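## Bringing the crayfish home

In August the Simard food hall stays open until 8 in the evening, and its chilled counters are at their busiest in the last hour. Estrella Villaseñor, who manages the counters, reports that 933 portions of crayfish were sold there in a single month. Most were carried home to be eaten at a table that serves other purposes during the day.

The supper needs little equipment. A deep white bowl suits the crayfish well, and an onion may be kept whole until it is wanted. Packaged dishes can stay sealed beside it.

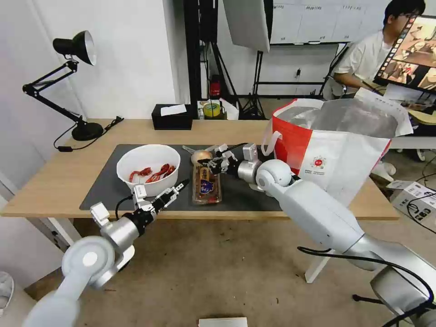
Customers are advised to go straight home after shopping. An insulated bag slows the warming of chilled food, but it does not replace a refrigerator, and the hall asks that cooked shellfish be put away promptly if supper is to be delayed. Sherif Farouk, who teaches the hall's Sunday cookery class, recommends a mat beneath the bowl – shells travel further than most hosts expect – and a box of tissues within reach.

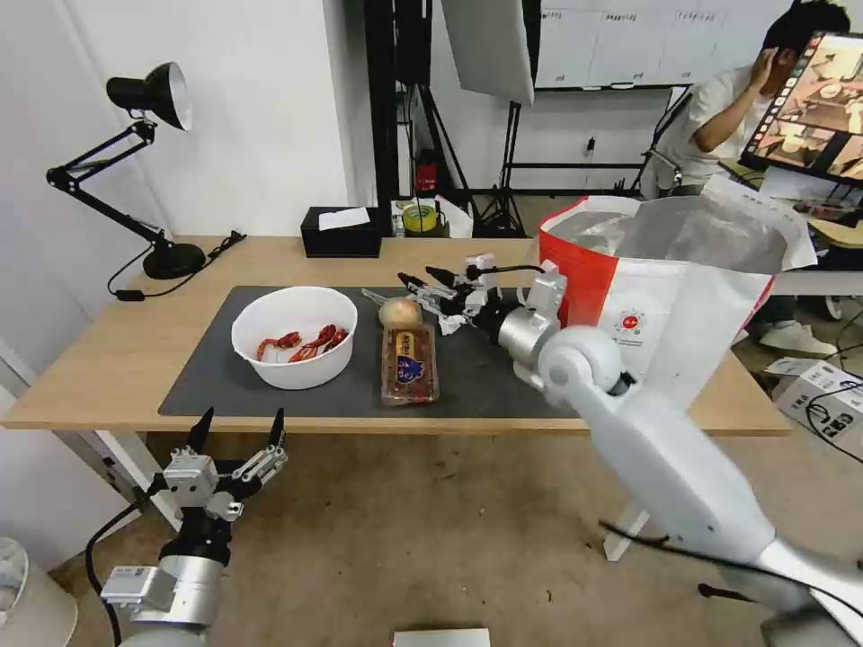 ## The matter of the onion

Mr Farouk slices his thinly and leaves it in cold water with a little vinegar while the table is laid. Kirsten Gill, a regular member of the class, prefers hers fried slowly in butter and spooned over rice. Both methods are given on the recipe cards at the counter.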